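Dostidum Technical Institute
Service Automation, Unit 7: Cloth, Clutter and the Household Chore
Instructor: Firdevs Sezer
Lab supervisor: Marcus Park
Revised 25 August 2019

7.1 Scope

Units 5 and 6 dealt with rigid parts in fixtures. This unit asks whether the same equipment can take over chores that involve soft goods: sorting, hanging, folding, and putting clothes and hats away. The working answer for the exam is "under conditions," and most of the unit is spent on what the conditions are.

Read Chapter 4 of the course reader before the second session. The section on friction cones is assumed knowledge and will not be repeated.

7.2 Why rigid-part methods do not carry over

A rigid object has six degrees of freedom. Once its pose is known, a grasp can be looked up in a table. A garment has no single pose. Its state is the shape of a surface that can bend almost anywhere, and much of that surface is hidden under itself.

Three consequences follow.

First, the grasp point must be found on the object as it lies. A taught position is of little use if the cloth has settled differently since the last cycle.

Second, the object changes during the grasp. Contact from one finger can push a fold away before the other finger closes.

Third, a successful grasp does not imply a successful task. A sleeve may be held firmly and still be the wrong sleeve, or two layers may have been picked up where one was wanted.

7.3 Classes of soft goods

Class A: flat textiles with simple outlines (towels, napkins, pillowcases). Folding has been shown many times under laboratory conditions. Cycle times remain long.

Class B: shaped items that partly hold their form (caps, brimmed hats, shoes with soft uppers). A brim offers an edge to pinch, but it may deflect under load, and the crown can collapse if gripped from above.

Class C: garments with openings, sleeves, hoods or attachments. Thickness varies across the item. Cords, toggles and zippers may catch on a fingertip or on a neighboring item.

Class D: mixed piles containing any of the above. Separation has to come before classification, and classification is often needed to plan the separation.

7.4 The work at hand

The two views cover Class B and Class C. Note the difference in viewpoint: the first takes in the table and both arms, the second looks out past the fingers at close range.

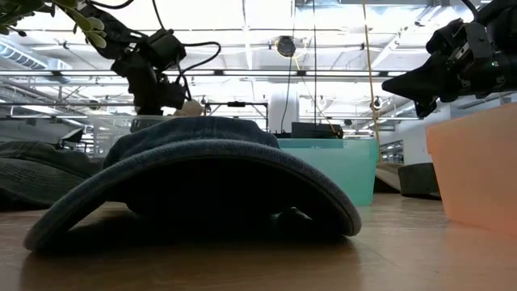
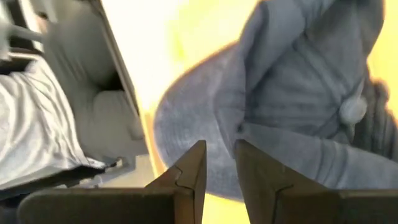
7.5 Points for discussion

a) Denim hat, seen from the side. The brim curves down to the table and leaves a shadowed hollow beneath it. A planner using only a top view would have no evidence of that hollow. Discuss whether a finger should enter under the brim or pinch the crown, and what each choice does to the shape of the hat during the lift.

b) Gray garment, seen from the gripper. Locate the small white toggle. It has high contrast against the cloth and would be easy for a vision system to find. Explain why an easy visual target is not necessarily a good grasp target.

c) Background light. Both views include strongly overexposed regions. State the effect on edge detection where the cloth borders the bright area, and propose one change to the lighting.

d) Two arms. Describe a regrasp sequence in which one arm holds and the other searches for a second edge. Identify the step at which the arms are most likely to obstruct each other.

7.6 Measuring performance

Claims about household robots are hard to compare when the terms are loose. Use the following definitions in all submitted work.

Pick success: the item leaves the surface and remains held for the specified interval.

Task success: the item reaches its specified final state. For a folded shirt this must include a tolerance on the outline.

Intervention: any human contact with the item, the robot or the controls between start and finish, including pressing a reset button.

Cycle time: start command to final release, with failed attempts included.

Worked case. The Yurt bench trial at Sokesden ran 625 attempts on Class A towels and recorded 500 task successes, a rate of 80 percent. Suppose a household washes 24 towels a month. At that rate, the expected number left for a person to finish is 4.8. Whether this is acceptable depends on what a failure looks like. A crooked fold costs little. A towel dropped behind the machine may cost more time than folding it by hand would have taken.

The same trial reported a limit of 900 seconds per item, after which the attempt was scored as a failure. A rate quoted without its time limit should be treated as incomplete.

7.7 Shop floor compared with home

On a shop floor, the process can be changed to suit the machine. Items arrive one at a time, bins stay put, and an operator clears faults. Varkevov, the linen-handling line covered in Unit 3, depends on all of these. The feeding station is still manual.

In a home, the machine has to suit the process. Furniture moves, lighting changes through the day, and the person present did not sign up to be an operator. Hardware that performs well in the first setting may fail in the second with no fault in the hardware itself.

Partial automation is therefore the more realistic near-term case. Sorting into open bins has a generous placement tolerance and is a reasonable first target. Folding Class C garments from a mixed pile should be regarded as unsolved for the purposes of this course.

7.8 Assignment

Choose one household chore involving Class B or Class C items. Submit:

1. A state list, from initial condition to final condition.
2. One grasp strategy for each state change, with the contact surfaces named.
3. Two failure modes and how each would be detected.
4. A success definition that follows 7.6.

Hand sketches are accepted if the labels are legible. Code is not required. Submit on paper to Marcus Park before the start of Unit 8.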